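Review: Mavon hand-held gripper and the Grirden training method

Filed under: Robotics > Tools & Research

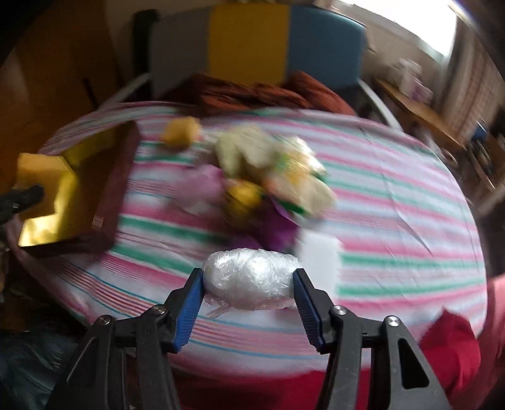
Grirden's method teaches a robot arm from demonstrations people record with a hand-held gripper, with no arm in the room. We tried it with the Mavon, using the 727 demonstrations we recorded in March. Most were pick-and-place jobs on a dining table. The ridged blue finger pads are the best part of the tool. They can pinch something awkward, like an egg-shaped bundle in crinkled plastic film, with the loose folds left trailing. The striped cloth was a fair test too - the policy trained on it did no worse than the one trained on a plain bench.

Results were mixed. On rigid items the trained policy failed 2 times in 10. On wrapped items it failed far more often, mostly by closing on the film and missing what was inside. Grirden recommends 3000 demonstrations for soft packaging, and we stopped well short of that.

The Stamar gripper is lighter, but its smooth pads slipped on film. I would buy the Mavon again. The pivot screws need tightening often - keep a driver nearby.

Print this review | E-mail this review

© 2020 Marras Reviews | Contact us | Back to top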